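**Ticket:** Dish rack station, plates leaning and rack creeping on the cloth
**Status:** Resolved, with one small item left open
**Opened:** 7 Jan 2023
**Area:** Tirnine house, long table against the blue-gray wall
**Priority:** Low, but it was driving me up the wall

## What was reported

The black metal dish rack slides on the table. You put a plate in, the rack moves a little. You put in the next one and it moves again. By the time you have nine plates in, the whole thing has wandered toward the edge and turned a bit to the left. The plates also lean, all in the same direction, and the small ones lean so far that they touch the neighbor and click whenever someone walks past.

The first report also said "rack is bent." I was ready to order a replacement, and I'm so glad I didn't, because this is a lovely little rack and it deserved better from us.

## Setup when the problem showed up

- Rack: black metal, rectangular, with a row of thin upright gray rods that make the slots. Bought under the Broruvik name with the rest of the kitchen things.
- Table: the long one, with the black cloth over it.
- Plates: the Gratier dinner plates and the Gratier side plates. Same pattern, different thickness at the rim (this matters later).
- Drip mat: none. It went missing in the move from the old kitchen.

The rack used to live on a bare counter and gave no trouble there at all. The cloth is new to the arrangement.

## Log

**Entry 1. Check for a bent frame.**
Took the rack to the tiled floor in the hallway, which is the flattest surface in the house. Pressed each corner in turn. No rock at three of them, a tiny rock at the fourth. Turned it upside down and found a blob of dried something on the underside of that corner. Dish soap, I think, plus lint. Scraped it off with a thumbnail and a warm cloth. Pressed again: no rock anywhere. So the frame is fine! Closed the "rack is bent" part of the ticket right there.

**Entry 2. Check the rods.**
Ran a wooden ruler down the slots. The rods are springy, so you have to be gentle or you end up testing your own hand. One near the end sat a hair off from the others. I eased it back with two fingers and it stayed. I would leave pliers out of this completely. The coating chips if you look at it wrong, and a chipped rod rusts, and then you have rust marks on the Gratier plates and a much sadder ticket than this one.

**Entry 3. Back on the table, loaded.**
Nine plates, front to back. The creep was still there, though slower. The lean had improved on the dinner plates and hadn't changed on the side plates.

Lifted the cloth to see what was going on underneath. The cloth slips on the tabletop, and the rack grips the cloth quite well. So the rack and cloth were traveling together! I had been staring at the rack the whole time and the thing moving was the cloth.

**Entry 4. Pulled the cloth tight.**
Smoothed it out from the middle, folded the extra under at the back, and tucked the corners. Loaded nine plates again. Very little movement. Unloaded them in a hurry, the way people really do it after dinner, and got some movement at the front. Good progress for five minutes of tugging.

**Entry 5. Tape.**
Three loops of silver duct tape, sticky side out, between the tabletop and the underside of the cloth. One at each end of the rack's spot and one in the middle. Pressed down hard with the heel of the hand.

This worked beautifully. Nine plates in, nine plates out, in a hurry, with an elbow on the cloth at one point, and the rack stayed where I put it.

Two cautions for whoever does this next:

1. Try a small piece of tape somewhere hidden first, and leave it a day. If it lifts the finish or leaves gum behind, use shelf liner.
2. Keep the loops small. I made a big one to begin with and you could feel the lump through the cloth, and the rack sat crooked on top of it. That gave me ten minutes of thinking the corner was bent after all.

**Entry 6. The side plates.**
Still leaning. The slots are cut for a thicker rim, and the side plates are thin, so they have room to tip. Tried these:

- Every other slot: cleaner look, same lean, half the space. No.
- Facing the other way: they lean the other way. No.
- Side plates between dinner plates: much better. The dinner plate behind holds the side plate up, and they dry fine with the gap. Yes!

So the loading order is now dinner, side, dinner, side, starting from the left. It looks quite smart too, like a row of records.

**Entry 7. Where to keep the tape.**
A small thing, but it came up. The tape kept rolling off the table, then under it, then out of the room. It now goes flat in the shallow cardboard tray to the right of the rack. The low walls are enough to keep it put, and you can see at a glance that it's there.

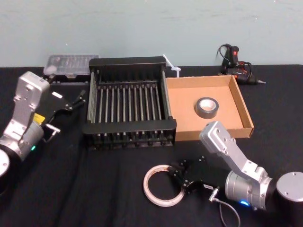
I left it that way over one night before trying anything else, and in the morning I loaded the rack again from cold, so to speak — no smoothing of the cloth first, no fussing. It held.

**Entry 8. Water.**
With the drip mat missing, I wanted to know how bad the drips were. Loaded the rack with plates straight from rinsing, waited an hour, and felt the cloth. Damp along the front, dry at the back. Loaded it again after shaking each plate over the sink first, and the front was only just damp. The tape loops underneath hadn't let go, but I wouldn't trust them if this happened every day.

For now the rule is: shake, then rack. When a mat turns up, it goes under the rack and on top of the cloth, and somebody please check for creep again at that point, as a smooth mat could bring the sliding right back.

**Entry 9. Note from the Tokgöz flat.**
They have the same rack and answered my message the same afternoon (thank you!). Theirs slid as well, on a bare table, and they fixed it with a damp dishcloth folded under the front edge. I tried it here. It stops the slide but leaves a wet patch on our cloth, so it isn't right for us. On a bare surface I'd do it in a heartbeat, and it needs no tape at all.

They also load from the middle outward. I gave it a go and I can see the appeal, since the weight stays even while you work. If you have a rack that likes to tip at one end, start there.

## Cause

Two things on top of each other:

- The cloth was loose and slipping on the table, and carried the rack along with it.
- Dried soap under one corner gave the rack a slight rock, which nudged the cloth each time a plate went in.

The leaning side plates were a separate matter, down to the thin rims.

## Fix

- Clean the underside of the rack, all corners.
- Pull the cloth tight and tuck the back.
- Three small loops of duct tape under the cloth.
- Load dinner, side, dinner, side.
- Shake plates before racking.

Cost so far: nothing, as we had the tape. The replacement rack I nearly ordered is 400 in the catalog with delivery, so I am feeling very pleased with my thumbnail.

## If it comes back

Check in this order, please, it saves a lot of lifting:

1. Is the cloth wrinkled behind the rack? Smooth it and reload.
2. Has a tape loop let go? Lift the front of the cloth and look. Replace the loop, don't press the old one down again. Once it has lint on it, it's done.
3. Is there soap under a corner? Warm cloth, then dry it properly.
4. Only after all that, take the rack to the hallway tiles and press the corners.

If a rod has moved, two fingers and patience.

## Follow-up

**Question on the ticket:** can bowls go in the same rack?

Yes, with some care. I got 4 soup bowls in at the right-hand end, tilted, each one taking two slots. They push against the rods more than plates do, so I wouldn't fill the whole rack with them. The deep mixing bowl doesn't fit and shouldn't be coaxed. It dries upside down on a towel and seems perfectly happy.

**Question on the ticket:** could we skip the cloth?

We could, and the rack would probably be easier to live with. But the tabletop marks easily and I like how the plates look against the black. I vote for keeping it. If others feel strongly, add a line here and I'll move the rack back to the counter for a week so we can compare.

**Still open:** drip mat. The old one was gray with raised ridges and may be in the box marked "baking" that hasn't been unpacked yet. I'll look when I get to that box. Anyone who gets to it first, drop the mat by the rack and change this line to closed.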